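4.3 Registro de demostraciones con la pinza manual Jeltik

Este apartado describe cómo grabar una serie con un recipiente de tapa translúcida. Se da por hecho que la calibración del apartado 4.2 está terminada.

1. Encienda el registrador Lurnis y espere 15 segundos antes de mover la pinza.
2. Abra los dedos hasta el tope y pulse Cero. El valor de apertura debe quedar estable.
3. Coloque el recipiente sobre la mesa blanca y acerque la pinza con los dedos abiertos.
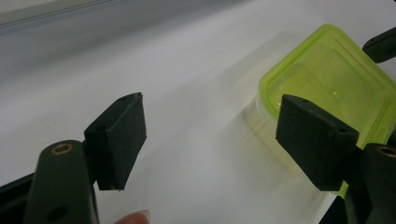
Figura 7. Aproximación al recipiente de tapa verde, dedos abiertos.

4. Cierre los dedos despacio, levante el recipiente y manténgalo en alto 2 segundos.
5. Deposítelo, abra los dedos y pulse Fin.
6. Cambie la posición del recipiente y repita hasta completar 30 demostraciones.

Nota: la tapa tiñe de verde amarillento la mesa a su alrededor. No corrija el color en las grabaciones — el método Dridis aprende también de esos reflejos. En la serie de Senthil Achari, la política entrenada sin corrección logró 44 agarres válidos; con corrección, los fallos se concentraron en el borde de la tapa.

Precaución: mantenga las yemas fuera del recorrido de las almohadillas de espuma al cerrar.

Precaución: si una almohadilla se desplaza, descarte la serie y vuelva al apartado 4.2.

Los archivos quedan en la carpeta Kotian, una subcarpeta por serie.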